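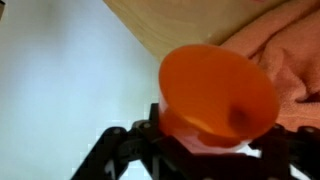
Hundham wide-neck funnel, orange, 124 mm mouth

Reviewed by Čestmír Zelenák

Summary: a good funnel for dry goods, an adequate one for water and thin oils, and a poor choice if you mostly fill narrow bottles. Recommended with two reservations, both to do with the spout.

What it is

The Hundham is a one-piece plastic funnel sold in kitchen shops and, in the same form, in the car section of hardware shops. Mine came from Drastar, who stock it in orange only. The mouth is round and measures 124 mm across the outside of the rim. Overall height is slightly more than the width. It has no handle, no strainer and no printed scale. The maker describes it as suitable for food and for the dishwasher. I have taken the first claim on trust and tested the second.

It replaced a Skekum funnel of similar size that had gone brittle at the rim. Where I compare the two below, the Skekum is the older, thinner-walled version.

Body and finish

The plastic is smooth inside and out, with a slight gloss. I could feel no moulding line on the inner slope, so flour and sugar have nothing to catch on. The outside has a faint line which does no harm.

The colour is strong in the cone and noticeably paler in the neck, where the plastic lets a little light through. This is useful in practice. With the neck held clear of the vessel you can see the shadow of the material moving through it, and you can see it stop. The cone itself is too deeply coloured for this to work, and you have to look in from above.

The rim is plain. Squeezed across the diameter between finger and thumb it gives a few millimetres and returns at once. The Skekum gave more and eventually did not come back.

Pouring dry goods

I used long-grain rice, granulated sugar, plain flour and coarse salt, each poured from a jug into a glass jar.

Granulated sugar: 400 g passed without stopping. No tapping required.

Coarse salt: the same, apart from a few large crystals that stayed on the slope and needed a flick of the finger.

Rice: ran freely when poured at a moderate rate. Emptied in all at once, it bridged at the top of the neck on the second and third attempts. A knock on the side cleared it both times.

Flour: bridges, as it does in every funnel I have owned. Sieving it first helps a little. The handle of a wooden spoon pushed down through the opening helps a good deal more, and the neck is wide enough to take one with room to spare.

The slope of the cone is well chosen. It is steep enough for sugar to clear itself and shallow enough that the funnel does not stand absurdly tall on a jar. Tilting it a little towards the jug while pouring reduces spill at the far side, and the deep cone tolerates this well.

Pouring liquids

Water passes as fast as I can sensibly pour it from a one-litre jug, provided that air can get out of the bottle. This is the first reservation. The outside of the neck is a smooth cylinder with no ribs or vent groove. In a bottle opening that is close to the neck in size, it seals. The water then backs up in the cone and comes down in gulps. The cure is to lift the funnel slightly or to slip a matchstick between neck and bottle. A single raised rib would have solved it at the moulding stage, and the Bartoš funnel, which costs a little more, has three.

Sunflower oil drains fully but slowly. After five minutes upright there was still a film on the slope, enough to mark a cloth. Honey is possible if warmed. I would not bother.

The second reservation is the width of the neck. It enters a preserving jar, a milk bottle and the filler of my watering can. It does not enter a vinegar bottle or any of the small sauce bottles in the cupboard. Buyers who want one funnel for everything should measure their smallest bottle before ordering.

Stability

Empty, the funnel sits securely in a wide-necked bottle. On an open jar it rests on the cone, so the whole thing can lean if the pour is off centre. With a heavy load of salt on one side it leaned far enough to need a hand. I now hold it at the neck as a matter of habit. The neck is easy to grip when dry and slippery when oily.

Cleaning

Rinsing is enough after sugar and salt. After oil it needs hot water and washing-up liquid, and a bottle brush reaches the whole of the neck from either end. It has been through the dishwasher on the top rack at least twice a week since September. The gloss has dulled a little near the rim and the shape has held. I have seen no cracks.

Staining: turmeric left a yellow cast in the pale part of the neck that has faded but not gone. In the cone it cannot be seen. Smell: none after vinegar, a slight one after garlic oil, which left after a day on the windowsill.

Storage

There is a small hole in the tab at the rim of the Bartoš for hanging. The Hundham has to live in a drawer or upside down on a shelf. It nests inside my Skekum but will not take a smaller Hundham inside it fully, as the necks meet first.

Measured details

Mouth, outside: 124 mm
Neck, length: 40 mm
Volume to the rim with the spout blocked: 412 ml

Verdict

Buy it for jars, flour bins and large bottles. Buy the Bartoš if you handle mainly liquids and can spare the extra money. I have kept the Hundham in the drawer by the cooker and bought a small metal funnel for the vinegar.

Update, 8th August: still in use. The turmeric mark is now hard to find. Drastar tell me a ribbed version is planned but could not give a date.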